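Home Workshop Classes Shop Newsletter Contact

Notes from the worktable
Reading time: 3 min

Two whites that are not the same white

In March we began to sort the plates for the long-table dinners, and I want to share what I learned, because several readers wrote to ask how we put together a service from pieces that come from different places. I am not a potter. I only buy plates, wash them, store them and put them in front of people, and I do this for many years now.

The first thing is that white is a large family. When you buy one plate from Bortolotti and one from Mamholm, both boxes will say "white" and both will be telling the truth. But put them side by side and one is a little blue, like skim milk, and the other is clean and bright. On a white tablecloth you will see it immediately. On a shelf, in a stack, you will probably not see it at all, and this is how the mistake is made.

For this reason I never compare plates on a cloth. I use brown paper without shine, the kind that comes on a wide roll, and I cover the whole table with it. Brown is good because it does not push the eye to blue or to yellow as much as a colored cloth does. Shiny paper gives back the light from the lamp and then you are looking at the lamp. I pull the paper flat and fix it well at the corners.

Then comes the tape. I make a grid with dark blue tape, long strips in both directions, so that the table is divided in fields. Some people find this too much work for looking at plates. But when I have a full service to sort, I want every field to have a meaning: this one for the cool whites, this one for the bright, the next for the plates I must look at again. Without the lines, everything slides together before lunch and I start from the beginning.

I look at the plates in this order.

The color first, always with the same lamp, and then one more time near the window in the morning. If two plates look different in both lights, they are different, and I do not put them next to each other at the dinner. They can be at the same table, only with some distance.

The rim second. A thick, rounded rim is more forgiving in a busy kitchen, and it is also more comfortable to carry with three fingers under it. A thinner raised rim looks more elegant with soup or with a sauce, but I check it slowly with the thumb for small chips. You will feel a chip earlier than you see it.

The center third. Many of our plates have fine rings in the middle, one circle inside another, and these rings are useful when you want to mix two makers. If the rings are similar, the guest will accept the small difference in the white. The pattern is doing the work of making a family.

The last is the flatness. Put the plate down on the paper, press lightly on one side, and then on the other. A good plate stays quiet. If it rocks, I put it with the plates for bread and fruit, where no knife is used.

We have 60 covers to prepare for the dinner at Skastmont, and I expect that the service will be in 2 whites, the cool one for the first course and the bright one for the main. I thought at the beginning to buy everything new from one maker, but the offer from Naviretti was 4,000 for the full set, and this is too much for a house that already has cupboards full of plates. Mixing is cheaper and, I think, also more pleasant for the eye, if it is done with some attention.

One small advice about storing. When the sorting is finished, do not stack the two whites together again. I put a sheet of the same brown paper between the stacks and write the name of the group on it with pencil. Also please put something soft between the plates, because the foot of one plate can scratch the center of the other, and on the fine rings a scratch is very visible.

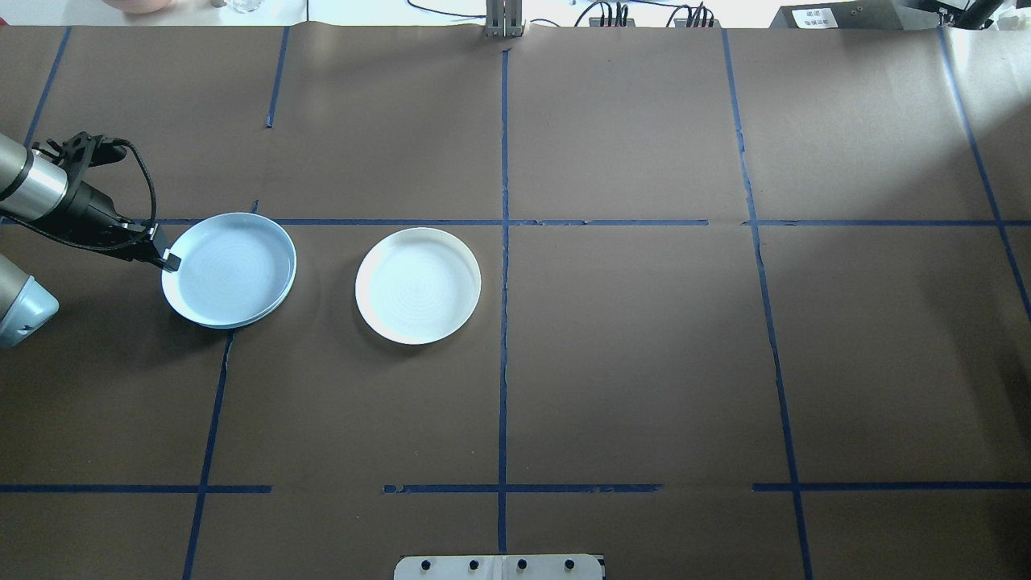

Coming next: napkins and how to fold them when they are not square

Many old linen napkins have become longer in one direction after washing. I will write about this in the next letter, with 3 folds that hide it.

Contact the workshop | Copyright Notes from the worktable | Back to top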